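5.3 Sealing a Polished Stone Floor with Dikero Base Sealer

Read this section to the end before opening the container. 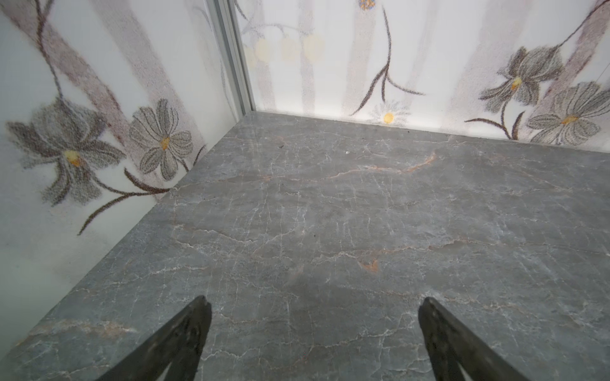 Grollby, in a comment on the previous edition, asked whether the sealer could go on the day after grouting. The grout needs at least four full days, and longer in a cold room.

Test first. Put a few drops of water on the stone and wait 9 minutes. If the stone darkens, it will take sealer. If the water stays on the surface, do not proceed.

1. Vacuum the floor, including the joint along each wall.
2. Wash with a neutral cleaner and rinse twice. Let the floor dry overnight.
3. Lightly hone any etched spots with a 400 grit pad, used wet. Rinse and dry again.
4. Shake the container. Do not thin the sealer.
5. Apply a thin coat with a flat microfiber pad, starting at the corner farthest from the door.
6. Wipe off all surplus before it turns tacky - usually some 9 minutes at 64 °F, less in a warm room.
7. Apply the second coat after four hours.

CAUTION: Vapors are flammable. Turn off pilot lights and keep windows open until the second coat has dried.

NOTE: Sealer left to dry on the surface forms a haze. Remove it with Datmont Haze Remover and a white pad, then repeat step 2.

Keep foot traffic off the floor overnight. Rugs and furniture - see 5.4.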